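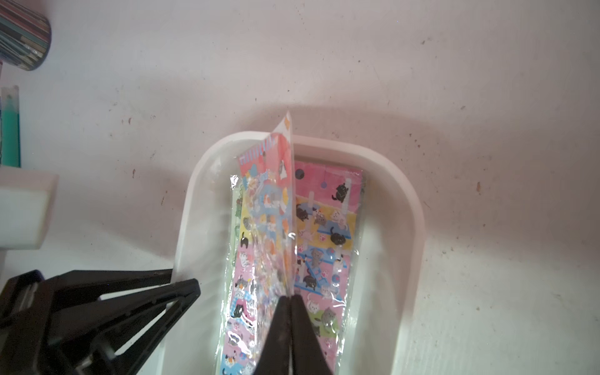
November, kitchen table, ten past nine at night

Right, the cat stickers. I have been saving them for a rainy evening and tonight it is absolutely hammering down, so the white tray came out of the cupboard and the big sort-out has officially begun (again).

Three sheets, all still in their shiny sleeve, and I love them more than a grown woman should. My favourite is the one done up like a cat playroom, with white climbing posts and shelves and the colours going down in bands. There's a black cat near the top sitting sideways on, very dignified, and what I've decided is a ball of navy wool dangling on the other side. And the curled-up pair on the yellow bit! I want to be either of them. Another sheet has a sort of stripy red-and-white awning along the top, like an ice cream shop, with a white cat with black markings underneath it and then heaps of little puffy ones in orange and cream and grey. Puffy stickers are a menace in a diary, they make the pages bulge and then the elastic won't go round, but I'm not made of stone.

Anoma rang while I was putting the kettle on. She wants a few for the birthday cards she's making for her class and I said yes before I'd thought about which ones. She can have paw prints. She can have as many toy balls as she likes. She is not having the tabby.

I got the sheets at the Pemville craft fair, from the stall by the door where you always get a draught up your back. Mandla drove, which meant we stopped for chips on the way home and he told me the whole plot of a film I'd said I wanted to see. I went in for envelopes and came out with no envelopes. There were 289 stalls according to the leaflet, and I think I was happy at every one of them except the man with the resin clocks.

The rest of the sticker situation is not good. I emptied the Drakos biscuit tin on to the bed this afternoon and found 14 sheets of plain gold stars, which must be from when I was going to do a reward chart for myself and the washing up. Also a roll of 100 address labels with the old flat on them. Wian says cross out the street and use them anyway, but I can't be doing with that, it looks like a ransom note. They've gone in the recycling. The stars I've kept. I might give some to Duyên for her piano pupils if she isn't sick of me offloading things on her.

Plan is: cats stay together, flowers in the old chocolate box, letters and numbers in a freezer bag until I find something nicer. I want to do the November pages properly this year, with a cat in the corner of each week, and then start on Wahyudi's leaving card. Everyone at work has put in 50p and a signature and somehow the decorating has landed on me. He's more of a dog person. Tough.

Tea's gone cold. Must remember envelopes tomorrow, and milk.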